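Wiltilstead robotics workshop opens its doors, and closes one on a microwave

Nadby, April 8, 2024

The Wiltilstead workshop will hold its first public open day this September, and visitors are invited to watch Ulla, a two-armed kitchen robot, attempt household chores that most of them finished before leaving home.

Ulla does much of her practising in simulation, in a kitchen with no crumbs and no landlord. The open day will put that kitchen on a large screen, with staff on hand to explain what she is up to and, where necessary, what she was meant to be up to.

"People expect a dance routine," said Aldo Ruggiero, who leads the workshop. "We have a microwave door. We have spent 41 days on the microwave door and we are very fond of it."

The door task begins with the microwave standing open beside a dish rack. Ulla must bring a gripper to the handle and swing the door shut, at a speed that would not wake a sleeping household.

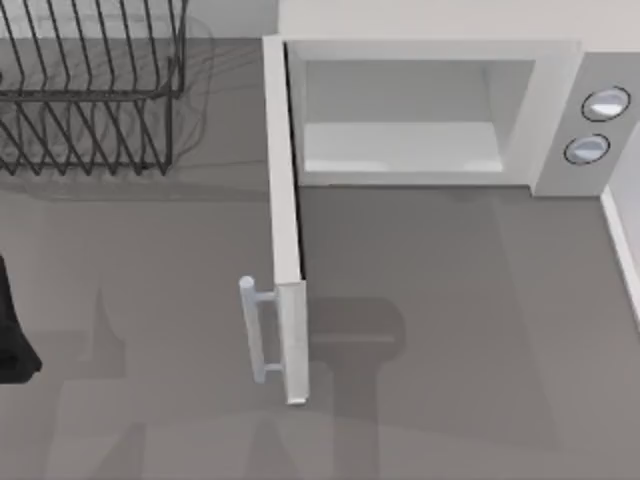
What visitors will see

Demonstrations run all day in the main hall, each lasting seven minutes. Between runs, guests can take the controls of the simulated arms themselves through Pace, the workshop's practice software. The house record for closing the door is held by a retired bus driver from Nadby, and the engineers would rather not discuss their own times.

A second screen will carry close-up views from the simulation. These are less flattering to the kitchen, made up largely of grey surfaces and shadows, but the team spends much of its week looking at them and sees no reason why the public should be spared.
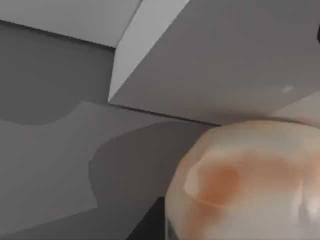
Close-up view from the kitchen simulation at Wiltilstead.

"Bring questions, and bring children if you have them," said Giorgia Fabbri, who is organising the day. "They ask why she doesn't just use her elbow. We are looking into it."

Admission is free. There are 400 places, and 73 have already gone to families of staff, who were given very little choice. Booking is at the Wiltilstead front desk. Tea will be made by hand.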